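Still Waiting for the Robot That Does the Bathroom

Every March I get into the same argument with my brother-in-law, Finbarr Daly, who believes that by the time he retires there will be a machine in his house doing everything he dislikes. He's been saying this since we both had hair. This year he had a new list, and the bathroom was at the top of it.

I'll give him his due, things have moved along. The arms are smoother than they used to be and they don't cost what a house costs. But I spent 12 years on the floor at Plandari, where we packed hinges and drawer runners into cartons, and I watched two rounds of automation come through there. The first one lifted boxes, and it was great at lifting boxes. The second was meant to pick mixed parts out of a bin, and on a good day it did. On a bad day, Zdzisław Urbańczyk stood next to it with a broom handle. He did that for most of a winter. The brochure had nothing to say about the broom handle.

So when somebody tells me the chores are next, I want to know which chore, and how much of it.
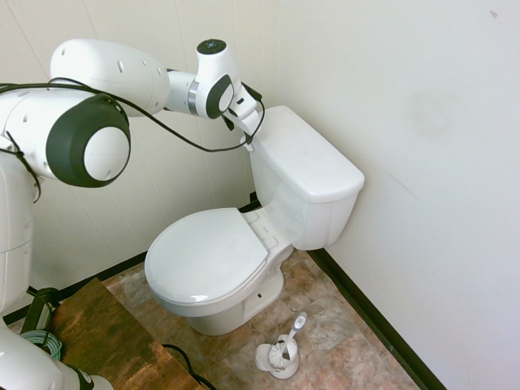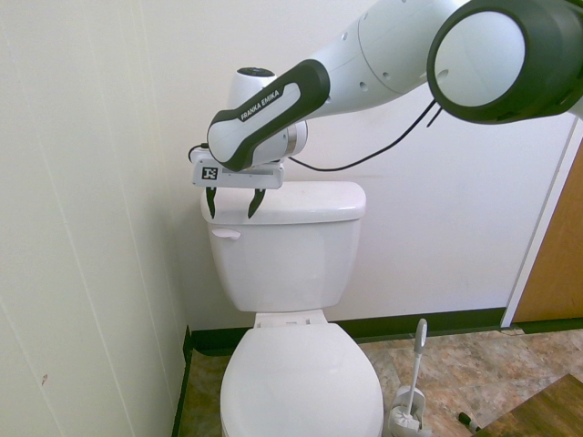 My test for any household machine is whether I could leave the house while it worked. The dishwasher passes. The washing machine passes, apart from the time with the dog blanket. A bathroom is harder than either of those, because the work is spread over a lot of awkward shapes in a space built for one person with elbows. Look at where the hand is in both of those pictures, up at the lid of the tank. Fair enough, tank lids get dusty. But the tank lid is the bit I do last, with whatever's left on the cloth. What I'd pay for is the strip behind the seat hinges, and the floor in back of the pedestal where you end up with your cheek against the wall. Down on the tiles there's a brush in its holder, and I'd like to see an arm pick that up, use it properly under the rim and put it back without flicking anything on the baseboard. My nephew took until he was 14 to manage that, and he has two hands.

Finbarr says I'm moving the goalposts. Maybe I am. He sent me a piece about an outfit called Zostasel that reckons its machine can clean a whole washroom in 68 minutes. I can do ours in the length of a radio show, and I'm slow and I complain. He says the time doesn't matter if you're not the one doing it. That's his best point and I haven't got a good answer, except that we have one bathroom and four people who want it.

Then there's the money. I asked what he'd pay a month and he said 900 dollars, which I think he made up on the spot to annoy me. For that you could have Caoimhe Madigan, who cleans for my mother every Friday, and you'd get the windows done and hear all the news from the street as well.

I'm not against any of it. My knees would be first in line. If a machine can do the floor behind the toilet in a house it's never been in, with a wet towel dropped in the way and the bath mat bunched up, I'll buy Finbarr dinner and he can pick the place. He's already told me he wants the steak.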